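# Chapter 3: Why Anyone Goes Anywhere

The town of Kaneren has one lake, one ferry, and 1,842 year-round residents, most of whom can tell you exactly where to park and would prefer that you didn't. In August it fills up. In November it empties out so completely that the bakery switches to a handwritten sign and a locked door. The lake is the same lake in both months.

Twelve miles up the same road is Fadlow, which has a better lake. It is deeper and clearer, and it has a sandy beach on the side that gets the afternoon sun. Fadlow gets almost no visitors at all. Students who grew up believing that tourists go where the scenery is may want to sit with that for a minute before reading on.

Chapter 2 looked at how people travel. This one looks at how they pick a place, a messier business, as travelers themselves are poor witnesses. Ask a family on the Kaneren ferry why they came and they will say "the lake." Keep asking and you get the rest of it: a cousin came last year, the motel had a pool, the drive was short enough that the kids wouldn't fight past the halfway point. The lake comes up first because it sounds like a reason.

## 3.1 Attractions and the Things Around Them

An **attraction** is whatever a visitor says they came for. It may be a cliff, a cathedral, a giant fiberglass trout. An **amenity** is whatever made the trip bearable: beds, bathrooms, a place that serves pancakes after 10 in the morning. Brochures are about attractions. Complaints are almost always about amenities.

**Access** is the third piece. Fadlow's road is unpaved for the last stretch, and the turnoff is marked by a sign that faces the wrong way - fine if you are leaving. The Juvstead Trail, which connects the two lakes, is a lovely walk and solves nothing for a person with a cooler.

Nahuel Figueroa ran the Wickramasinghe guesthouse in Kaneren for many seasons and kept a notebook of what guests asked at the front desk. In one summer he logged 100 questions. Three were about the lake. The others were about towels, ice, the ferry times, and whether the noise was frogs. (It was frogs.) We will come back to his notebook in Section 3.4, where it does more honest work than most visitor surveys.

A word of caution on the terms. The line between attraction and amenity moves. A ferry is transportation until somebody paints it red and sells a postcard of it, and from then on people ride it across and straight back without getting off. Kaneren's ferry crossed that line years ago. The crew has never fully accepted this.
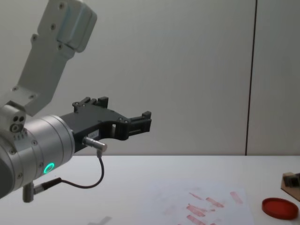
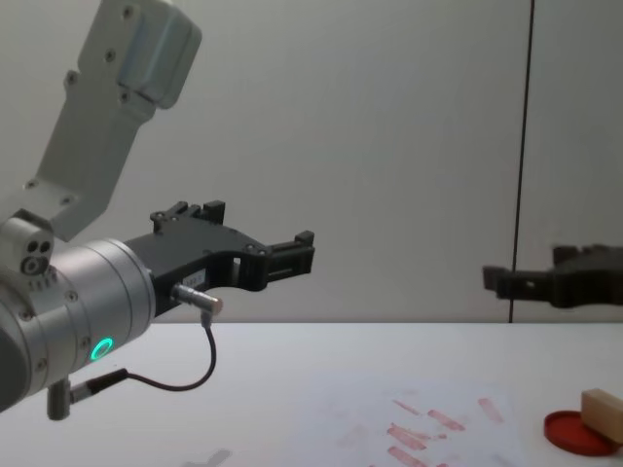 ## Before You Read On

1. Think of the last place you visited by choice. Write down the reason you gave other people for going, then the reason you went. Keep both.
2. List the amenities you used on that trip. Underline any you would have complained about if they had been missing.
3. Find a place near your home that ought to draw visitors and doesn't. Go there if you can, and note how long it takes you to find the restroom.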